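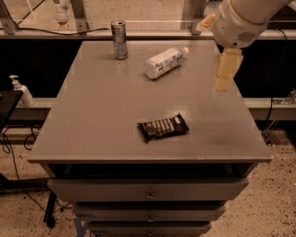

Ju-won Kwon: Please do not close this one yet. The arm stopped again this morning with the same fault, and this time it did not let go of what it was holding. I had to press the stop button and take the object out by hand.

Ticket 3024
Product: Broltix arm controller, Phí gripper
Site: Skullwood, second bench
Opened: September 25, 2018
Status: open, waiting for part

First report
The task is to pick things from the top of the grey drawer cabinet and put them in a drawer. The objects are a drinks can, a plastic bottle and a chocolate bar in its wrapper. With the can there is no trouble. With the bottle on its side the gripper closes, the arm begins to lift, and then the wrist stops in the air with fault 12 on the panel. The manual says only "wrist load out of range". A bottle like this is much below the limit of the arm.

After the fault the panel offers Reset. If I press Reset, the arm moves down a little before it holds its position again. This is the part that worries me. A person who reaches under the gripper at that moment can be hit on the hand.

Checks made before writing
I started the controller again, two times. The fault came back at the first bottle.
I ran the same task with the gripper empty. No fault in 25 cycles.
I ran it with the chocolate bar. It was picked and lifted normally, but one time the wrist made a small jump when the drawer was being opened by its knob.
I looked at the bolts of the gripper. They are tight.
I did not change any setting.

Reply from support
Thank you for the clear report. Please send the log of the wrist sensor for one good lift and one bad lift. Please also tell us if the tool weight was entered again after the gripper was fitted. Until we know more, keep the speed at the low setting and do not use Reset while anybody is near the arm.

Answer from site
Both logs are attached. The tool weight is the value that came with the old gripper. I was not aware that it must be changed, my mistake. I have now entered the weight from the Phí data sheet and done the zero of the sensor with nothing in the fingers.

The result is better but not good. The bottle lifts when it is taken near the middle. When it is taken nearer to the cap, it turns in the fingers, and the fault comes as before. In the log I can see the value going up in one step, not slowly, so I do not believe that weight alone explains it.

Reply from support
We agree. A step like this often comes from the sensor cable. With the power off, please take out the connector at the wrist and look at the pins. Then put it back and bend the cable gently by hand with the arm in hold at low speed, standing outside its reach as far as the cable allows.

Answer from site
One pin was a little pushed back. I did not try to straighten it. For the second test I asked a colleague to stay at the stop button. When I bent the cable close to the connector, the value jumped and fault 12 appeared with no object in the gripper at all. When I bent it farther away, nothing happened.

So there are, in my opinion, two separate problems: the wrong tool weight, which is corrected, and the connector, which is not.

Reply from support
Confirmed from your log. A new cable with connector is ordered from Dillness and should reach you at the beginning of October. The downward movement after Reset has been passed to the controller team as a safety matter. Please do not run the arm until the cable is changed.

Answer from site
Understood. Main switch is off and locked, and I have put a note on the panel. One question remains: must the zero of the sensor be done again after the new cable, or is the old value kept in the controller?

Reply from support
Please do it again, with the gripper fitted and empty, and send us the log of the first bottle lift afterwards.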